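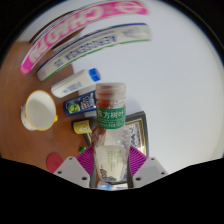
Slide 1: Tea bottle, lower half still full.

Start with the drink. Ask the room who has a bottle like this on a desk or in a car right now. Wait for hands. Then ask who plans to keep the empty one. I expect fewer hands and more guilty faces.

The claim I keep hearing is that a clear bottle makes the best savings jar because you can see the money. The Plarkstead savings club leaflet says it twice. I'd like to know how anyone tested that. I asked at Sellia and got a nice story about a grandmother, which doesn't settle much.

My own try, for what it's worth: 70 dollars in 5 months, and I raided it 2 times. Say this slowly. The target was 200.

(Drink some water. Let them do the math.)
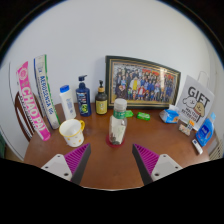
Slide 2: Clear bottle with what look like folded bills and coins, mug to the left.

Leave this one up a while. Point to the papers leaning inside and the dark heap at the bottom. Ask for guesses at the total. Write the guesses on the board and don't give an answer, we don't have one. If you can see your savings and still can't say how much you've got, what is the seeing for?

Second gripe, the neck. The Aguiar handout calls a narrow neck "a natural brake on spending." Maybe. It also slows down putting money in, and I've spent a whole evening with a chopstick trying to get a five out.

Be fair here. Some people in the Tremberg group swear by their bottles and I'm not going to argue with a full one. I'd just ask what they would have saved with an envelope.

Questions. If interest rates come up, move on, that's after the break.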